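Losura Home Tasks: progress report to the Edness Fund
2022-04-05

Covers the third quarter of the grant. The money position is in the separate sheet and has not moved much since you last saw it.

What we said we would do

In the application we promised an answer to a plain question: can a machine clear and lay a small table in an ordinary home, without somebody standing over it, by the end of the grant? We also said we would try one shop-floor chore, refilling a shelf, at the Luseton store. This report is mostly about the table, where most of the quarter went.

Where we are

The short answer is no, or not yet. I would put more weight on the first word than my colleagues would.

We planned 1000 recorded goes at the table chores and reached that total in the last week of the quarter. These are done by people holding the grippers, and the recordings are then used to teach the arm. The things on the table are the sort anybody might leave out, a plate with an apple on it, a glass vase, a snack bag. People manage all this without trouble, even with a clumsy pair of jaws in place of fingers. The trouble starts when the arm has to do it alone.
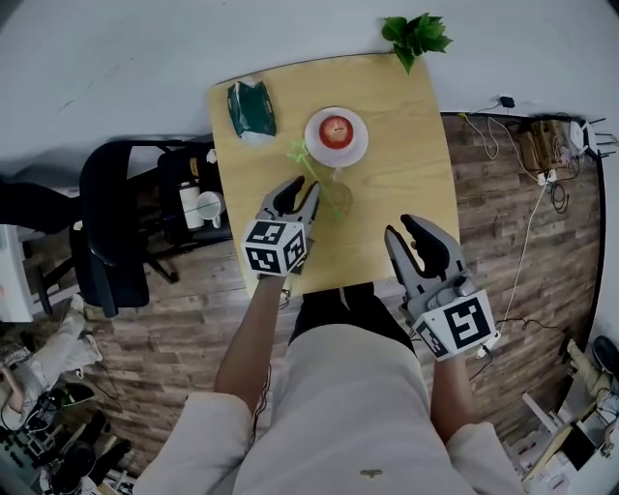
Sandhu's view, put to us in writing after the last review, is that we are judging the arm too early, and that a person new to any job would also look hopeless after one quarter of it. They would like the recordings doubled before anybody draws a conclusion.

I have some sympathy with that, and we will keep recording. But a new starter who can lift a plate on one table can lift it on another. Our arm can't be relied on to do so. We ran 19 unaided trials on the plate. It finished 10 of them, and every one of the 10 was with the table where it had been during teaching. When we turned the table a little it went for the wrong spot and closed on air.

Soft things are worse. A bag changes shape every time it is touched, and the arm has no good way of telling whether it has hold of the bag or only a fold of it. We got 3 clean finishes and then stopped, as the remaining trials were teaching us nothing new. Glass we have not let it try alone at all.

Speed should be mentioned too. Even a good run takes far longer than a person needs, and somebody has to put the table right afterwards before the next one. If you counted that person's time, the machine would be adding to the housework.

What did go well

The hand-held side is in better shape than in the autumn. The newer grippers are lighter on the wrist, the markers are being picked up properly, and we throw away far fewer recordings than we used to. Two people can now work close together without their recordings getting muddled, which was a real nuisance before.
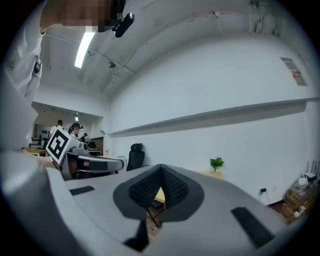

None of this makes the arm any cleverer, but it does mean that if the method fails we shall know it was the method and not bad recordings. I think that is worth having and I would ask you to count it as delivered.

Luseton store

Delayed. The store would like us in after closing only, and our insurance does not yet cover that. I don't expect the shelf work to begin before June. Please treat the date in the application as missed.

Next quarter

Table moved between every trial, no exceptions, and the results reported that way only. More work on bags and cloths. A decision on glass, which I would be content to leave out of this grant altogether. We have no request for extra money at this stage.

Project lead, Losura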